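Re: [dealers] Gustoner catalog changes, anyone else?

Hi all,

Gunvor, thanks for writing this up, I was starting to think it was only my account. I've trimmed your message a bit so people on phones don't have to scroll forever.

Gunvor Åberg wrote:
> Our rep told us last week that Gustoner is dropping the small
> pack sizes on copy paper and moving everybody to the full carton.
> No more mixed cartons either. The new minimum is 60 cartons per
> drop, or you pay the freight yourself.
>
> For the schools I sell to, that's fine. For the law offices and
> the dentist it's hopeless, they have a closet and that's it.
> Has anybody found another source that will still break a carton?
> And is the toner side going the same way?
>
> Gunvor

So, yes, same letter here, and the same 60. I called and asked if they'd count toner and binders toward the minimum and got a very polite no. Then I asked if two dealers could share a drop, and that one got me passed along to somebody in credit who said she'd call back. That was in November and I'm still waiting!

What I've done for now is split things up. The big accounts stay on Gustoner paper, because the price really is hard to beat once you're at full cartons. For the little ones I opened an account with Herrera, who will still break a carton if you order by 3 in the afternoon. You pay more per ream and the wrapper is ugly (my customers have mentioned it, more than once), but it runs fine through every copier I've tried it in, including the old one in our back office that jams if you look at it wrong.

On toner, I don't think it's going the same way, at least not yet. The only thing I've noticed is that the Hiken compatibles went from in stock to special order without any notice. I had a customer waiting on those and ended up giving her the original cartridge at the Hiken price, just to keep the peace. Check yours before you promise anything to anyone.

Now, the part I wanted to ask the list. I went through last year's invoices over the weekend and pulled every paper order that was less than one carton. There were 1283 of them. I had no idea it was that many, and I've been doing this a long time. A lot of them were the same handful of offices ordering a couple of reams every time somebody noticed the shelf was low. So I'm thinking about a standing order, where we come by once a month and top them up, and they get one bill. Has anyone here tried that with small accounts? Did they stick with it, or did they go right back to calling in a panic?

Also, I have floor space. If someone within driving distance wants to go in on a drop together, I can receive it and hold your share for a couple of weeks. I've got a dock and a pallet jack and I'm happy to put it in writing. We did this years ago with Skandinia folders, when you had to take 2000 at a time, and it worked out okay except for the argument over the green ones — I still have some of those, if anybody wants them.

Write me on or off list, either is fine.

Valter Haugland
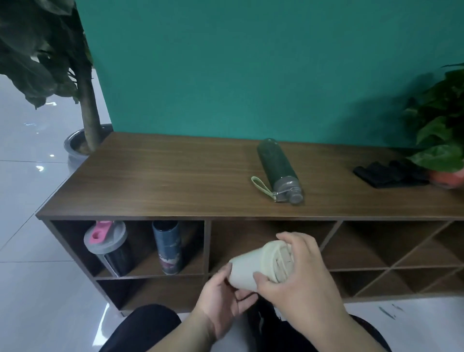 P.S. Gunvor, on your law offices, ask Herrera for the price sheet for broken cartons. It's a separate sheet from the regular one and they don't send it unless you ask.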